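Bravivdale 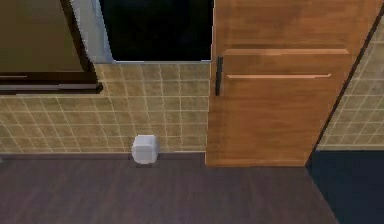
Bravivdale is a text-driven mystery game with simple 3D rooms, written for desktop browsers. You play a lodger in a boarding house and have until the end of October to work out which of the other tenants has been forging letters. Each location pairs a block of text with a still view of the room, so a corner with tan square tiles, a dark plank floor and a closed wooden door comes with its own set of actions. Doors are always listed as actions, even when they are locked.

Current state

The version dated November 28, 2018 covers the first 2 chapters. It has 742 passages, of which 522 can be reached in normal play. The rest are drafts or test passages and are skipped by the build script. A single run takes roughly 300 clicks.

Running the game

Unzip the archive and open index.html. No install is needed. Saves are kept in browser storage, so clearing your history may delete them. Use Export Save in the side menu if you want a copy on disk.

Folders

passages – story text, one file per location
rooms – rendered backgrounds
scripts – Kinnear, the dialogue and schedule code
notes – timeline and character sheets

Known problems

Bilia sometimes repeats her breakfast dialogue after you load a save. The letter puzzle can be skipped by using the back button twice. Text size does not change inside the journal – this will be fixed with the new menu.

Credits

Writing and story code by Sarita Jaiswal. Rooms and Kinnear by Magnus Pollock. Bug reports should include your browser version and an exported save.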